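Shelf and Bracket Hardware — Workshop Gallery

Last updated: November 2, 2021

The pages in this gallery cover the fixing hardware kept in the small workshop at Cesarau. Most of it came out of the old Nishimura shelving, which was taken down in October, and the rest was bought in to replace parts that were bent or missing. Entries are grouped by type, with a line or two on each. Only one entry on this page has its picture so far; the others will get theirs when Dulce Chávez has finished cleaning the stock.

All dimensions are in millimetres. Hole sizes were taken with a calliper and are given to the nearest whole number. Finish is judged by eye under the bench lamp.

Uprights. Steel, slotted both sides, supplied in one length and cut down where needed. The slots are punched at a pitch of 40. Two of the older uprights have a slight twist and are kept for short runs only.

Cross rails. These hook into the uprights at both ends and take the load of the shelf. The hooks wear on the inner face first. A rail that rocks when seated should go in the scrap bin, as bending the hook back weakens it.

Shelf clips. Trolix pattern, pressed, 3 to a bag with a spare. The spring tab goes to the rear. Clips from the earlier batch have a shorter tab and do not hold well on painted rails.

Corner plates. Wodo, 266 along the long side, with a folded lip. Daichi Hattori has re-drilled several of these to take an M8 bolt — they are marked with a punch dot on the lip and should be kept apart from the unmodified ones.

Bolts and washers. M6 and M8, zinc plated, 16 long for plate to rail and longer for anything passing through an upright. Plain washers under the head, spring washers under the nut. Mixed tins are being sorted and will be listed separately.

Cut-out brackets. Flat black metal, used where a solid plate would be too heavy or would block access from behind.

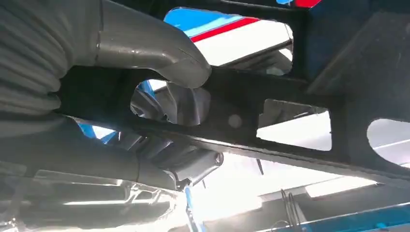
Brackets of this type are sorted by the shape of their openings, which is quicker than measuring every one. The dark finish is slightly worn and is left as it is unless rust has started. On this one there is a wide opening with rounded corners, then a lozenge-shaped hole, a rectangular cutout and an oval, with a small circular hole between the lozenge and the rectangle. Only the small hole is treated as a fixing point in our records; the larger openings are listed as clearance. Check the edges of the clearance openings for burrs before handling.

Offset brackets. Same stock thickness as the flat type, with a single step. Store them nested and facing the same way — the step marks the finish if they are piled at random.

Brackets awaiting a match are in the lower drawer, tagged with the date they were removed. Corrections to any entry should be written on the card in the drawer and will be added at the next update.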